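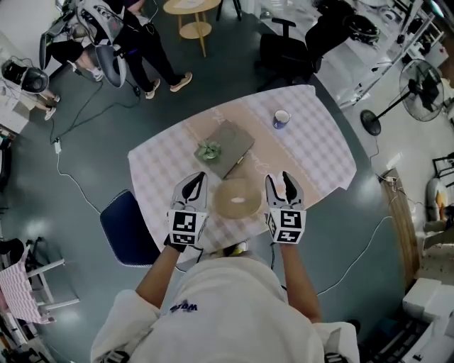 Half past nine at night, and I'm writing this with my hair in a towel and my face so shiny I could guide ships in.

I finally opened the Barasa night balm, the one Vendula Hájek has been going on about since April. She brought me a tin from the little chemist in Nincombe and wouldn't take a cent for it, bless her, so I've promised her lemons off the tree instead. It smells a bit like oats and a bit like my nan's linen cupboard (in a good way!) and it takes ages to sink in, but my cheeks have stopped stinging from the wind for the first time in weeks.

I've been so careful with my skin this winter and it still went flaky around the nose. Shadi Karam thinks I've been overdoing the scrub. She's probably right, she usually is, and I was using it every morning like I was sanding a deck. So the scrub has gone to the back of the cabinet, behind the Pliment toner I bought on special and never liked, and I'm down to 2 things: a plain cream cleanser in the morning and the balm at night. The tin says up to 200 uses. I dig it out with such a generous finger that I'll be lucky to see spring.

Oh, and I must remember sunscreen on the backs of my hands. I looked at them on the wheel driving home from Brurport and thought, goodness, those are Mum's hands. I didn't mind as much as I expected. She had lovely hands, always a bit of rose cream on them, and I wish I could remember which brand it was. I'll ring my aunt tomorrow and ask.

Pillowcase is going to be a disaster. Using the old blue one.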